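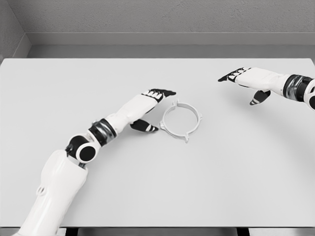
Two arms, one table, one ring. Simulated, so nothing has been bought yet.

How to budget for a two-armed robot bench without frightening the accounts department

Last updated November 27, 2019

Most first budgets for a robot bench have one line in them. The line says "robot", there is a large number next to it, and everyone in the room looks at the number for a while. Then the robot gets approved and it needs something to stand on.

These are the steps we follow at Flollwood when a small workshop wants a pair of arms for handling light parts. The running case is a bench we planned for our Tallitz site, where the job is picking up a thin ring with little tabs round the outside and passing it on. You can do the whole thing in a spreadsheet.

Step 1. Write down the job in one sentence

Ours was "pick up a ring lying flat on a table and hand it over". If your sentence has the word "flexible" in it, start again. Flexible is what people write when they haven't decided which part they mean, and suppliers charge for it accordingly.

Put the size and weight of the part underneath, and how many you handle in a shift. We do 200. A person can do 200 without much trouble, so the bench had to earn its place some other way, in our case by running through the evening.

Step 2. Try it in simulation first

Do this before you ask for quotes. A simulated bench costs you someone's time and a decent computer, and you can move the table as often as you like without hiring a van.

Keep the room plain. White table, grey walls, two arms, the part. You are trying to find out whether the hands can get at the thing, and a handsome background won't help. Check these:

Can each hand get its thumb and fingers either side of the part?
Do the arms get in each other's way in the middle?
Is there enough table left over for whatever comes in and goes out?

Our first layout had the arms too close together and we spent a happy afternoon watching two elbows argue. Moving the bases on screen took a minute. Moving them on a real bench means drilling new holes, and the old holes stay where they are for ever, reminding you.

Step 3. Ask whether you need two arms

This is the step that saves real money, so naturally it is the one people skip. Run the job with one arm and see what goes wrong. If the answer is "it's a bit slower", buy one arm. We needed the second for the handover. Had there been a cheap fixture that would do the same, we would have bought the fixture.

Step 4. Ask whether you need fingers

Hands with four fingers and a thumb look splendid in a meeting. They also have a lot of joints, and every joint is something to service. A plain two-jaw gripper will cope with plenty of parts. Price both and write down why you chose the one you chose, as somebody will ask in March. 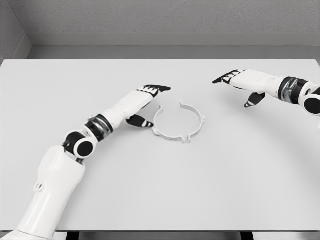

A ring with a gap in the band, and a thumb close to one side of it. Try your awkward parts as well as your tidy ones.

Parts vary, and the budget should know it. A closed ring and one with a gap may want different grips, and the tabs may be just where you hoped to put a thumb. If you handle more than one version, run every version in simulation. Extra grips mean extra setup days, and those go on the quote at a rate that will make you sit up.

Step 5. Fill in the boring lines

For the Tallitz bench, the arms and hands came to 40 per cent of the total. The rest went on lines like these:

Table, and fixing it to the floor
Guarding and the safety assessment
Power and cabling
Cameras and lighting
Setup and programming days
Training for the people on shift
Spare fingers
Delivery, and getting it through the door

Do measure the door. Ours is 83 cm wide, a figure I can now recite in my sleep.

Step 6. Get quotes you can compare

Send the same one-page sheet to everyone. We sent ours to Wotow and Mogensen, and the two replies came back laid out so differently that they might have been for different planets. Wotow put training in the price. Mogensen had it as an option on page 11, after the warranty. Copy each figure into your own spreadsheet, under your own headings, and leave a blank where a supplier has left something out. Then ring them up about the blanks.

Step 7. Add the yearly costs

Service visits, software licences, replacement finger parts, and the hours your own staff spend looking after it. Put these on the same page as the purchase price – if they go on page two, page two will get lost.

Step 8. Keep the simulation

Save the file with the quotes and label it with the layout it matches. When a new part comes along, drop it on the table in there before you promise anyone a date. We keep ours in a folder called "bench final", next to "bench final 2", which is the one we use.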